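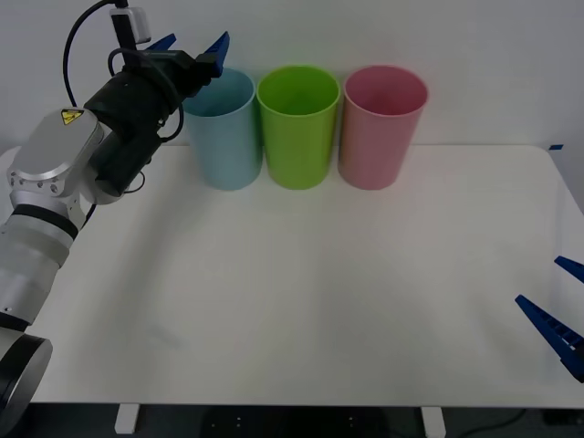 Ginarow Soft-Wedge Fingers, set of two

Filed under: Grippers & Fingers > Replacement Fingers > Tried on Our Own Bench

Print this page | E-mail this page to a friend

OK, so I'll admit I put these in the shop mostly for selfish reasons. I'd been running the plain Kuzmenko flat fingers for ages and I was so tired of them! They're fine on blocks and boxes, but give them anything with a curve and a thin wall and you spend the afternoon picking it up off the floor. The Ginarow wedges are the blue ones, and they've been on both of my arms since December.

My test for any new finger is plastic cups. Kids' cups, the cheap kind that get a bit wider at the rim. I line up three of them at the back of the table, blue, green and pink, very close together, and ask the arm to take one without bothering its neighbors. It sounds like nothing, but a cup that's nearly touching the next one leaves you hardly any room to get a finger down the side, so you're pretty much forced to come in over the rim (one finger in, one out). A fat finger hates this. The wedge gets skinny toward the end and it slips in so much better.

I ran 263 picks with each kind, same cups, same arm, same speed. The Ginarows dropped or knocked over a cup 6 times. The Kuzmenkos did it 77 times, and I was rooting for them a little bit, they're half the price. Most of the Ginarow misses were on the middle cup, where you have a neighbor on either side to worry about.

Things I like: the ridges on the inner face, which really do hang on to a smooth rim. The color too, it's easy to pick out on the camera feed when you're working against a white table and a white wall. And swapping them is quick, two screws a finger and you're back in business before your coffee goes cold.

Things I don't like so much: the ridges collect dust like crazy (I wipe mine with a damp cloth every morning), and they leave faint marks on soft foam if you squeeze hard. Also you MUST redo your tool offset after fitting them. I forgot the first time and drove a fingertip straight into the table. The finger was fine. The table has a dent.

Jintana Thammasiri from the Gusonport workshop borrowed my spare set for bottle caps and wrote back that she had to turn her grip force way down before they behaved, so start low and work up. For flat cartons she went back to the Kuzmenkos and I'd do the same, there's no point paying extra for a shape you don't need.

If you use the Gratis controller, the open and close limits from the flat fingers won't carry over. I've typed mine up on a little sheet that goes in the box, along with the offset I use. They're a starting point for your own arm, so please do a slow run first with your hand on the stop button!

Price: $195 for the set of two, screws included. Hex key not included, sorry, I keep running out of them.

Running two arms? Order two sets and put that in the notes so I can pack them together and you only pay shipping once.

Print this page | E-mail this page to a friend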